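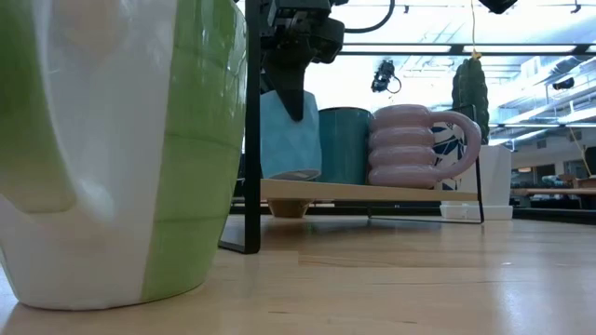 Workshop notes: mug handling on the shared arm

The arm on the long bench has been running the shelf task since May. The task is simple to state: take a mug from the small raised shelf, set it on the tabletop, and later put it back. Most of the work so far has gone into the fingers and the approach angle.

The current fingers are the third set. The first two were straight-sided and too wide at the tip to get between neighboring mugs without pushing one of them. Muthoni Kariuki redrew them with a long taper and a rounded end, and printed them in black at 22 percent infill. They flex slightly under load. For ceramic that is acceptable, and we have stopped trying to stiffen them.

Results by mug type, from the last full session of 47 attempts:

Smooth cylinder: reliable from any side, provided the fingers close below the rim.

Faceted: 22 good lifts, the rest mixed. The fingertips land on a ridge between two planes and the mug rotates as the grip closes. Approaching lower helps. Closing speed made no difference that we could measure.

Stacked bulges: good if the fingers close in a groove, poor if they close on the widest part. The large handle also limits which way the wrist can turn.

Patterned: the grip is fine. The segmentation mask sometimes splits at the pattern, and the planner then aims at half a mug. Ruoxi Xue has a fix in the Drestanen branch that merges adjacent masks by depth. It needs testing under the evening lights.

Two hardware items remain open. The first is the shelf. Its flat-bar supports rise past both ends of the board, and the planner treats each as a thin box. With the padding at its default value, the end positions come up as unreachable. Nicanor Manzano has cut the padding to 2 mm for the supports only. Please don't copy that setting to the rest of the model.

The second is cable routing. The loop at the wrist has enough slack for the shelf task but catches on large rotations. A clip for the upper housing is drawn and waiting for printer time. Until it is fitted, keep the last joint inside the soft limits in the Clunness config file.

Glare off the tabletop is still upsetting the depth readings near the front edge. A matte mat would fix it, but it would also change the table height, so recalibrate if you try one.

The bench is booked for this work on Monday from 6 p.m. Anyone who wants to run the faceted mug tests should read the log first and add to the same sheet. Questions about the fingers go to Muthoni, masks to Ruoxi.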